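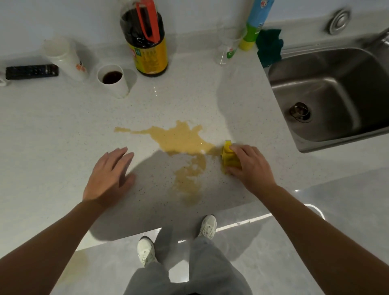

# Household Cleanup Rules: FAQ

Applies to the Stenero counter robot. Revised 11/29/19.

**Is there a real standard for "clean"?**

Not one we'd sign. The Nokis checklist has 91 items, and most of them say "surface acceptable." Acceptable to whom? We ask for a written pass condition for each surface.

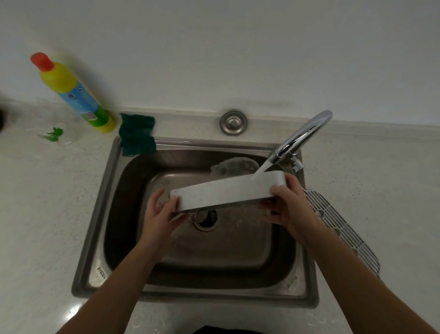

**Why must every task be written from human work first?**

Vendors like to write the rule around whatever their machine already does. We want the job defined by how a person does it, with both hands if that's what it takes. Rinsing a long tray under the faucet, one hand at each end and the tray tilted, is a two-handed task. A one-armed demo doesn't meet it, whatever the brochure says.

**Can the robot put parts back before the spill is wiped?**

The rule permits any order. We doubt that's wise, and Azimi's test plan never checks it.

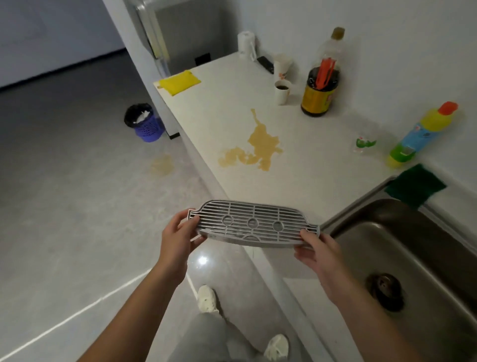

Until it does, log the order used and treat a claimed pass as unproven.

**Does a score of 925 mean it's safe around people?**

No. Histetti scores speed and coverage. Hands near the robot are a separate review, with 6 stop tests.
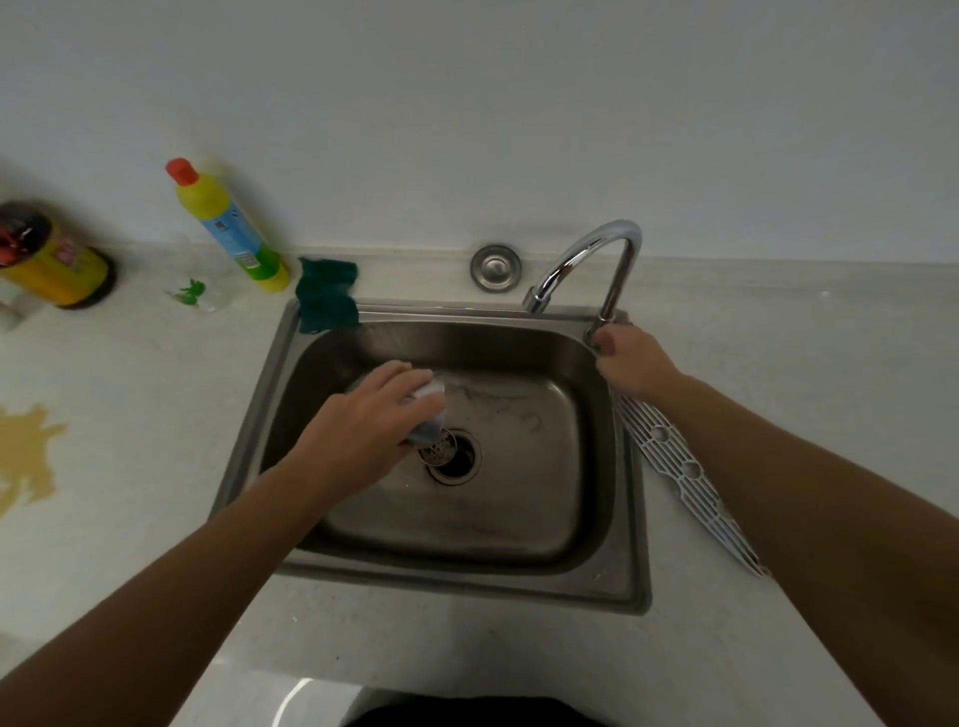 All of them must pass on the same day. Averages are not accepted.

**Who can waive a rule?**

The site lead, in writing, for five days at most.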